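Chapter 7
Hair and How We Care for It

When I was small, my grandmother sat me on the kitchen step each evening and worked through my tangles from the ends upward, humming all the while, and I suppose I learned my first lesson in hair science there – though neither of us would have called it that!

Hair looks simple, and yet each strand is built in layers. The outer layer, the cuticle, is made of flat, overlapping scales, a little like the shingles on a roof. Beneath it lies the cortex, which gives hair its strength and its color. The part we see is not living tissue, so a damaged strand cannot mend itself the way a cut finger can. All the growing goes on down in the follicle, under the skin.

In this chapter we will follow a strand from root to tip, and then turn to washing, drying and brushing. Keep your notes from Chapter 2 close by, as we will need what you learned there about skin.

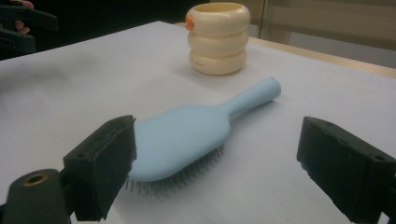
Photo credit: Nuwan Kanagaratnam

Brushing spreads the scalp's natural oil, called sebum, along the strand. Bristles matter a good deal in this – stiff or soft, close together or far apart – and we will compare several kinds on page 66.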